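The Ferry Bell

When the ferry company closed the Hurnel landing, they forgot the bell. It stayed on its post at the end of the pier, green from the salt, and Benoît Hamel rang it every evening at 8 as he had done for 14 years. He had no more salary for it.

"You will wake the whole of Skilwood," said his neighbor, Loïc Baudry.

"Skilwood is across the water. It is too far."

"Then for who do you ring?"

Benoît did not answer. He tied the rope with his slow knot and they walked back together along the stones, two old men with their collars up. It was 23rd February and the wind came straight from the strait.

In the kitchen Loïc put the kettle on without asking, because he knew that kitchen better than his own. On the shelf was the letter from the company. They offered 4,000 for the bell. A hotel wanted it for the entrance hall.

"It is a good price," said Loïc.

"Yes, it is good."

"You could repair the roof."

"I could."

They drank the tea. Benoît turned the letter over and wrote on the back, as he did with all papers, the hours of the tide. His mother had written them the same way, on flour bags, in the years when his father was still crossing at night.
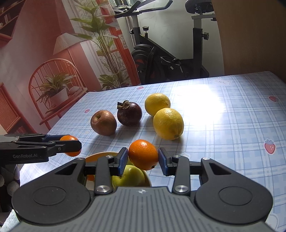
"Last July," Loïc said after a long time, "my sister telephoned me from Skilwood. She was sitting in her garden. She said, what is this small sound, every evening, after the news?"

Benoît put down his pencil.

"You did not tell me this."

"I thought it was a church. I told her it was a church."

The rain started on the bad part of the roof, and Benoît got up to put the bucket under it. He stood there some minutes and listened to the drops – first quick, then slower. Then he took the letter, folded it in 4 with the tide hours on the outside, and put it in his coat for the next evening.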